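Key card stock, second round
Oct 18, 2023
By Birdie Fitzsimmons

The Etard order is for 2,000 hotel key cards in five designs. Card blanks came from Clavine. I spent the morning on the printed fronts, mostly checking ink wear at the corners, which is where a card fails first when it lives in a pocket with coins.

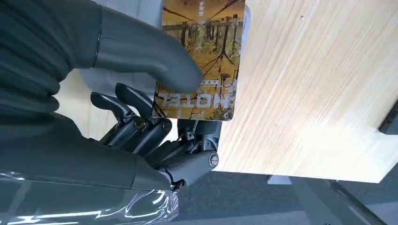

Plultora Print & Finishing Group

The bare trees design is my pick of the set. Amber ground, thin dark branches, a row of posts or a fence going back between the trunks. Small reddish and brown dots sit in among the branches, and dark diagonal lines cross the upper part. Fine lines like these are hard on a card printer. If the head runs cool they break up, and if it runs hot the amber goes muddy.

Settings I am keeping for now: head temperature down 2 steps from default, overlay film on the front only, 60 seconds of rest before stacking. Shorter than that and the cards pick up marks from each other. Rounded corners get a pass with a fingertip for burrs.

The July batch had a faint curl along the long side. I blame storage. Cards now stay flat in their cartons until the day they are printed, and the cartons stay off the floor.

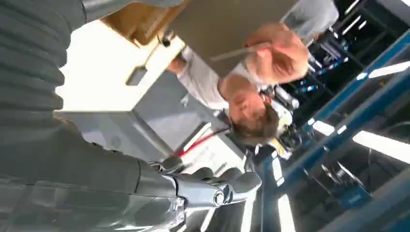 Baptiste wrote in to say that curl comes from one-sided overlay, whatever the storage, and that a clear film on the back would balance it. Possible. It would add almost 5 percent to the run time, so I will try it on the smallest design first and measure on the flat plate.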